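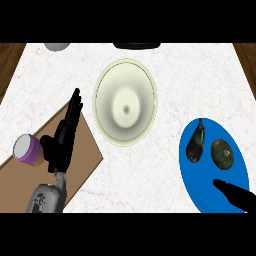
February, bench 2, start 7:40 a.m.

Continuing the sourdough hydration work for Brorkgate. Last entry ended with the 78 percent doughs spreading too far on the peel. Decha Pongsiri thinks the flour lot is at fault, I think it is the autolyse. Both can be checked with the same bake.

Flour: Groreo bread flour, new lot, 800 g per batch. Old lot held back for the control, 600 g left in the bin, so the control is scaled to 600 and everything else with it. Water at 72 percent for the first pair, 76 for the second. Salt 2 percent, starter 20 percent at 100 percent hydration. Note that I count starter flour and water separately from the totals. Kaiwen Duan does not, and this is why our sheets for January disagree by a point or two. His are not wrong. I have written the convention at the top of each sheet from now on.

8:15. Autolyse started, 50 minutes, covered. Room 69 F, flour 67 F, water set to 84 F. Mixed temperature 75 F on the new lot and 74 F on the control. Close enough.

9:05. Starter in. New lot still felt slack at 72 percent, no resistance when pulled. Control tighter, tears later. Salt at 9:25 with a splash of the held-back water. I forgot to weigh the splash for the second control batch, so treat its hydration as nominal.

Folds at 9:55, 10:25, 10:55 and 11:25. By the third fold the new lot had caught up at 72 but not at 76. At 76 it holds a fold for a few minutes and then goes flat.

Checked the bag label against the order. The Shehu mill ticket gives protein one step lower than the old lot. Falling number is not on the ticket. Decha to ask for it.

1:10 p.m. Bulk ended on volume, not time. Control was ready first by 20 minutes, which I did not expect. Preshape, rest, final shape, baskets into the cooler at 38 F. They stay there 14 hours.

Next morning, 3:50 a.m. Oven on, stone soaked for an hour. Steam tray in ten minutes before loading. The Bandero deck reads 15 F high at the back left — same as in the fall, still not adjusted — so I loaded front and right only.

Results. Control 72: good height, ear open, crumb even. Control 76: good, a little wider. New lot 72: acceptable, slightly flat on one side. New lot 76: spread on the peel, closed score, tight band along the base.

So the lot matters. It does not clear the autolyse, as I ran one length only. Next bake: new lot at 74, autolyse at 20 and 50 minutes, same fold schedule. Kaiwen to do the shaping on both so that my hands are out of it.

To do: pH strips are nearly out. Recalibrate the small scale, it drifted 2 g over the morning. Replace the lid on bin 3.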